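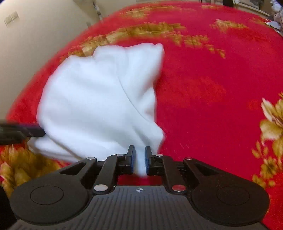 It would be more impressive if it did the fitted sheets, wrote one visitor in the guest book at the Gorkari open day, and we have decided to take that as encouragement.

Gorkari opened its doors on Oct 5, 2025 to anyone curious about how robots are taught to handle laundry. The answer is slowly, and with a great deal of fleece. Staff worked through the morning with hand-held grippers, picking up soft cloth by the corner while visitors offered advice — most of it contradictory.

A total of 196 people came through, well over the 62 who had booked, and the biscuits ran out before the first talk. Visitors aged five and up were invited to try a gripper for themselves. Several parents remarked that their children had never shown this much interest in folding at home.

The afternoon belonged to Moltodo, our folding program, which was demonstrated four times on a basket of tea towels. Three of the demonstrations went to plan. The fourth drew the loudest applause.

Gorkari thanks Drurusance for the loan of the chairs and Nassar for the coffee. A second open day is planned for later in October, with the same program and more biscuits. Entry is free, and bookings can be made through the Gorkari website. Fitted sheets remain under review.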